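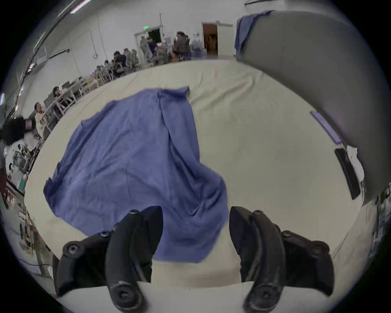

Open Day at the Plikcombe Dye Works

I have wanted to see the Plikcombe dye works ever since a friend came back with a scarf in a blue I couldn't stop looking at, and this March I finally got on the tour. It was every bit as good as I'd hoped!

We met at the Killberg gate at 9:40 in a cold drizzle, a group of 12, and went straight into the vat room (warm, thank goodness, and smelling like wet hay and old pennies). Our guide was Chih-ming Ko, who has run the indigo side for 15 years and answers questions with his sleeves rolled up and his arms blue to the elbow. He lowered a skein into the vat and lifted it out a murky yellow-green, and then we all stood there watching it turn blue as the air got to it. I'd read about this so many times and I still gasped.

After that came the rinsing troughs, the drying loft and the sample library, my favorite part by far. There are 1394 swatches in there, all in shallow drawers, each with a penciled recipe on the back. The Tasar silks take the color in a completely different way from the cotton, softer and a little smoky, and I could have spent the whole afternoon pulling out drawers.

Lunch was dumplings at Qiu, across the bridge. Get the chive ones.

The tour costs $40 and you dye a cotton square to take home. Wear old shoes, and bring a plastic bag for the square. Mine is hanging over the bathtub as I write.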